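September 25, 2026

Student project bench, cup task for the Zikach regional. Arm has the new wrist bracket, same gripper, same mat. Zultent code branch, nothing merged from Thongdee yet.

Started with the offsets. The old home position was off after the bracket swap, so the tool point sat too far forward and the first approaches came down on the rim. Nipon Rojanasak redid the wrist zero by hand and we saved it as a separate file. Keep the old one until the next session.

Approach is now straight down with the jaws open, then close. Coming in at an angle saves time but the moving jaw pushes the cup before the fixed one touches. Straight down it is, for this rule set at least.
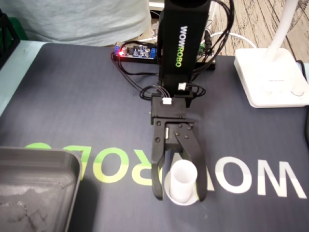
Closing limit on the gripper is set to 300 in the config. Anything tighter and the cup walls give. The team wanted to go by feel and keep changing it between runs, so I asked them to leave it alone for one full batch and write down the misses first.

Batch of 22 runs on that setting, 19 good. Two of the misses were bad starting positions. The third was a slip during the lift and I don't have an explanation for it.
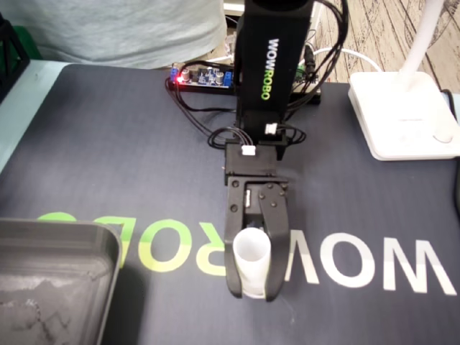 Cup in the jaws, just clear of the mat.

Lift height: the team had it going up high before any sideways move. Rules only ask for clearance, so we tried a low carry. Shorter path, and a drop from there matters less. Sideways speed had to come down a bit – the wrist shakes when the base starts turning and the cup goes with it.

Cable slack needs another look. The loops at the wrist are long enough for the full reach but they hang wide. Two clips on the upper link would probably do it. Kimitz spares box should have some.
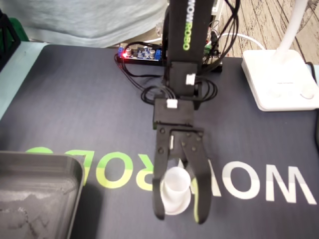

Low carry, cup held just over the mat.

Logging: the recorder stops at 3,000 samples and overwrites without a warning. We lost the start of one run that way. Either split the file per run or raise the limit. Splitting is less work and easier to sort later.
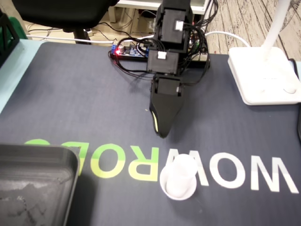

Next job is the start position. The rules let the referee place the cup anywhere in the marked zone, and so far the team has only practiced with a few spots they like. I want the harder ones in the next batch. With the cup out on the white letters and the jaw tip back behind it, the arm has to reach forward before it can come down, and the forward reach is where the joint two error shows up most. Measure that error first, then decide if the offset table needs more points.

To do:

- clips for the wrist cables
- split log files per run
- repeat the batch with placed starts, same closing limit
- ask Nipon for the new zero file, mine is only on the bench laptop
- rule sheet says final entries in December, check which version of the cup it names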